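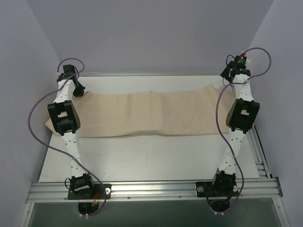
Figure 7.1 A length of plain tan fabric laid across a work surface, with creases through the middle and two points raised along the upper edge.

Chapter 7
Laying Out and Folding Flat Textiles

A flat textile has to be laid out before it can be folded with any accuracy. Laying out means bringing the piece to a known position on the table, with its long edge parallel to the table edge and its surface free of unintended folds. Errors left at this stage are carried into every later fold. A corner that lies 4 mm out of line at the first fold will usually lie further out at the second.

Three terms are used throughout the chapter. A crease is a line in the cloth where the fibers have been bent; it may be soft, as in Figure 7.1, or pressed. A point is a raised, pointed fold, often formed where cloth is gathered or lifted over a short distance. A bow is a departure of an edge from the straight line. The lower edge in Figure 7.1 is mostly straight, with a slight upward bow near the center.

Soft creases are removed by tension applied across the crease line. The cloth is held at two places along one edge and drawn away from the opposite edge -- slowly, so that the far edge does not slide. The distance between the holding places matters. If they are too close together, the outer corners lag behind. If they are too far apart, the middle sags and a bow appears.

Friction between cloth and table sets the limit on how much tension can be used. Hagedorn and Cairns measured it for household linens on smooth and textured tops; their results are given in Table 7.2. Light cotton on a smooth top began to slide well before its creases were drawn out, and weights had to be placed on the far edge.

Section 7.1 treats the choice of table surface. Section 7.2 covers alignment and the removal of creases. Section 7.3 deals with the half fold and the third fold, and Section 7.4 with pieces longer than 3000 mm, which cannot be laid out in one operation on the standard table. Readers who have not worked through the exercises on grain direction in Chapter 4 should do so first.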